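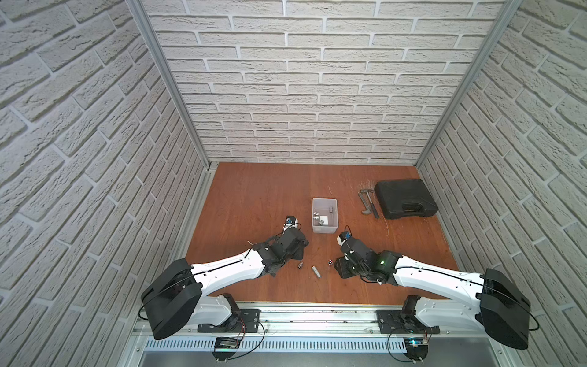

Two arms mounted on an aluminum rail

Changing the Combination on a Honow Dial Lock

1. Open the door and throw the bolts. Leave the door open until step 5.
2. Remove the inner cover and insert the change key. Turn it a quarter turn.
3. Dial the new numbers at the change mark: four turns left to the first, three right to the second, two left to the third. Do not use 14 or 60 together with their neighbors.
4. Turn the key back and remove it.
5. Test the new combination three times with the door open, then close it.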